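To: refurb-floor list
From: Kamala Thevar
Subject: Re: [refurb-floor] What does the arm mean for the strip bench?

Keith Te Moana wrote:

> Kamala, a few of us at Lastositz have been reading your updates and
> I'll put the question the way it was put to me in the tea room. If the
> arm can take a processor out of a desktop, what are the people on the
> strip bench meant to do? We've got 14 on ours over two shifts and some
> of them have been pulling boards since before I started. I'd like
> something I can read out to them that isn't a brochure.
>
> Also, does it cope with old thermal paste? Ours is like cement.
>
> Keith

Hi Keith, and hi everyone at Lastositz,

Good question, and please do read this out. I'll try to keep my excitement under control but I make no promises, because I've been on this bench for 8 years and this is the most fun I've had at it!

First, what the job looks like at our end. We're doing processors and only processors for now, in the ordinary office desktops that come in by the pallet. A person still opens the case, checks the tag, takes the cooler off and looks the board over. Then the arm has its turn at the chip. Memory, drives and cards all stay with us. I took these over at the Folulska bench, and you'll get a fair idea of how little room there is to work in.

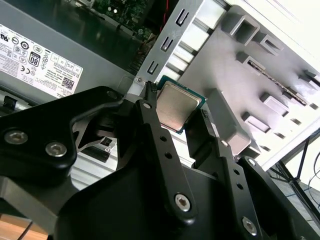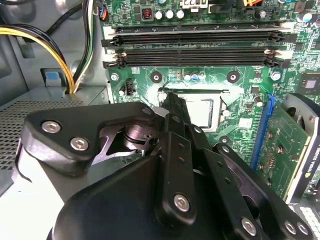
First one: the chip between the fingers. Second one: the gripper at the board, chip in the socket.

On your paste question, you can see the white stuff on the board in the second one. Paste is still a person's job, and I think it will be for a good while. We wipe the chip and the area near the socket by hand, and if there's any doubt the machine goes to the manual bench. If yours has set like cement, I'd budget plenty of time for cleaning before you let any arm near it.

Now the people part. We had 2 meetings before the thing was even plugged in, and the second one got pretty heated, which I'm glad about. The fear was that we'd all end up standing there feeding it cases. Nepia crew, you'll remember you said the same. What we agreed was that everyone rotates: a stint with the arm, a stint on manual strip, a stint on test and grading. Before this, grading was two people in the back room and the rest of us never got a look in. Now I can read a test log and tell you why a board failed, and I love it.

My wrists are better as well. Working a lever and lifting out a small square of metal by its edges doesn't sound like heavy labour, but do it all shift and your thumbs let you know. We've set ourselves a trial of 2000 machines and I'll post the count of rejects and bent pins to the list when we get there, good or bad.

Things I'm less happy with. The pace of the arm sets the pace of whoever is beside it, and some people find that harder than their old rhythm. We've asked for a pause button at the operator's side that doesn't log a fault against your name – still waiting on that. And the training was one afternoon with a fellow from Prilari who knew his stuff but talked mostly to the supervisors. Ask for your bench people to be in the room from the start, and get it in writing that the grading training comes with it.

Your old hands are the ones you want on this, Keith. Ours can hear when a case is sitting crooked. Bring a couple of them across in June if you can get the van, and let them have a go at the controls themselves. I'll organise lunch.

Cheers,
Kamala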